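Projects > Tabletop sets > Jidel blocks > README

# Jidel colored blocks: data card

Last updated: 16 May 2019

## What this is

Jidel is a small set of pictures of painted cube blocks on a white table. It covers the blocks themselves, the table they sit on, and the square outlines we mark on the table as target areas. The set is meant for people who need simple, solid-colored objects with plain backgrounds, mostly for color sorting and placement work.

It replaces the older Arnard folder, which used plastic bricks with studs on top. Please don't mix the two. The file names overlap and the color labels don't mean the same thing.

## Contents

- `blocks/` pictures, sorted by session
- `labels.csv` one row per picture
- `colors.txt` the color names we allow
- `layouts/` the sheets used to set up the table
- `notes/` session notes, in whatever shape the person left them

There are 60 sessions. The first 3 were set up before we agreed on the layout sheets, so they have no matching file in `layouts/`. A missing layout there is not an error.

## The blocks

The blocks are wooden cubes with matte paint. Color names in `labels.csv` are `red`, `yellow`, `green` and `blue`. Older rows said "mustard" or "lime" for some of these and Consuelo Rengifo changed them all to the short names. If you find one she missed, fix it and say so in the commit message.

Paint is not perfectly even from block to block. Small specks and a bit of visible grain are normal and should not be labeled as damage. Use `chipped` only when bare wood shows.

The spare blocks live in the Guzmán tin on the shelf. They are from a second batch, and the yellow in that batch is paler. Sessions using spares have `batch=2` in the labels file.

## The table

White top, wiped with a dry cloth before each session. We stopped using the spray cleaner because it left a shine under the lamps. Target areas are square outlines in black. Where an outline has been moved, old marks should be cleaned off fully before shooting.

Shadows on the table are expected. We did not try to remove them and nobody has corrected the white balance. If you need even lighting, look at the Jilletti set instead, which used a tent.

## How a session is set up

1. Pick a layout sheet and write its number in the session notes.
2. Put the blocks out by color as shown on the sheet. Faces do not have to be square to the table edge unless the sheet says so.
3. Check that no block is standing on an outline unless the sheet calls for it.
4. Turn on both lamps and leave the blinds down.
5. Shoot.
6. Put the blocks back in their box by color, and the spares back in the tin.

## Labeling rules

Label the main block, meaning the one nearest the middle. Other blocks go in the `also_present` column, even if only a corner shows. An outline gets `outline=yes` if any part of it can be seen.

Color is judged from the top and front faces together. The top face usually comes out lighter than the front. A green top can lean toward yellow under the lamps, and it is still `green`. Rigoberto Cisneros and Yolanda Carhuamaca each labeled the full set separately, then went over the rows where they disagreed. Most of those were green tops and partly hidden outlines.

Two pictures from the same session, with main blocks labeled `yellow` and `green`:
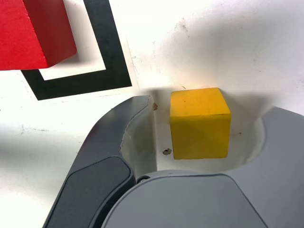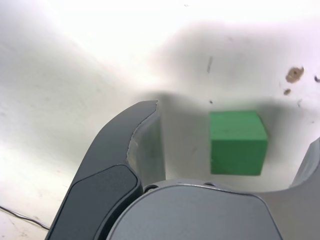
## Known problems

- Some 40 rows have an empty `also_present` field when it should say `none`. Treat empty as unknown.
- Blue is underrepresented. One blue block went missing early on and was not replaced for a while.
- Session notes are partly in Spanish. They have not been translated.
- The layout sheets give distances in inches, but `labels.csv` uses centimeters.

## Splits

We don't ship a fixed train/test split. If you make your own, split by session and keep `batch=2` sessions together. Pictures within one session are too alike to go on both sides.

## Changes

Version 2 renamed the color labels and added the `batch` column. Nothing was taken out. Scripts written for the first version need the new color names and should otherwise run as before.

## Contact

Brijesh Katiyar looks after the labels file. Ask Cristian Valderrama about layout sheets or about borrowing the blocks. Please return them in the same box.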